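Search this blog
Go

Third attempt at writing this. The moving post. Or the not-moving post, depends how the next fortnight goes.

So we've been in Cendbridge long enough now that I should stop calling it the new town. Mireille still does. She grew up two streets over from the old place and every time we drive past the turnoff she goes quiet for a bit, then asks if we're out of milk. We are always out of milk.

The rent went up again. Letter came under the door, not even an email. It's 1,930 a month now and for that we get a bathroom window that opens onto a wall. Rang the agent, got put on hold, got cut off, rang back, got put on hold by a different person. Gave up and made toast. 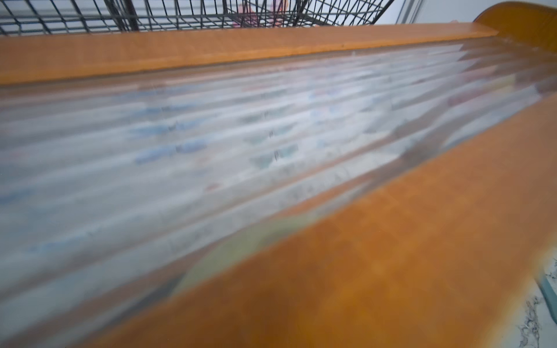
Anyway the toast. I've been trying to eat what's in the cupboards before we buy anything else, in case we do have to pack up. Turns out I own a lot of barley. No idea. Lentils too, three colours, and a jar of something brown that Mireille swears is tamarind. Barley soup on Tuesday's left-over stock was fine. Barley salad, less fine. Barley for breakfast, don't.

Lorcan Kavanagh from my old work says toast it dry in the pan first and it tastes like nuts. Tried it. Tastes like barley that's been in a pan. Edible though, and my favourite colour of brown.

Also drove to Ruddock to look at a flat. Two bedrooms, no yard, neighbour with a drum kit. 360 dollars in fees before you even get a key, which I thought was a joke untill the bloke turned the form around and showed me. Lovely light in the kitchen. Mireille stood in it for ages. Didn't apply. 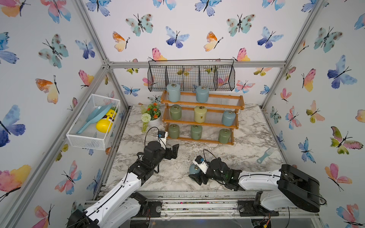
Cendbridge, 5th July

Picking this up again, sorry. Got a cold, then Mireille got the cold, then the car needed a battery. 1,103 words in my drafts folder and I've binned most of them because they were all me whinging about the agent.

Some news. Pornthip Wannasri down the road is going home to see her mum and wants someone in her house while she's gone. Proper house. Lemon tree, a bath you can lie down in. We'd only have to feed the cat and put the bins out, and it gives us breathing room to look around properly instead of panicking at every listing. Haven't said yes. Mireille has basically said yes.

Frost on the grass this morning and I wore the wrong shoes. Soaked through by the corner. There's a path behind the bowling club I'd never taken before, comes out near the creek, and I just kept going till my ears hurt. Needed it I think. Been grumpy since May.

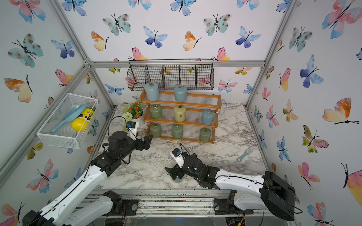

Things still to sort

Ring the agent (again). Find the lease, it's in the blue folder or it's in the car. Tell Pornthip by the weekend. Use up the barley, there is still so much barley. Post Lorcan his book back before he asks a second time.

If anyone knows a good vet in Cendbridge that takes cats at short notice, leave a comment, just in case we do end up with this one for a while. He's called Stilton and he bites.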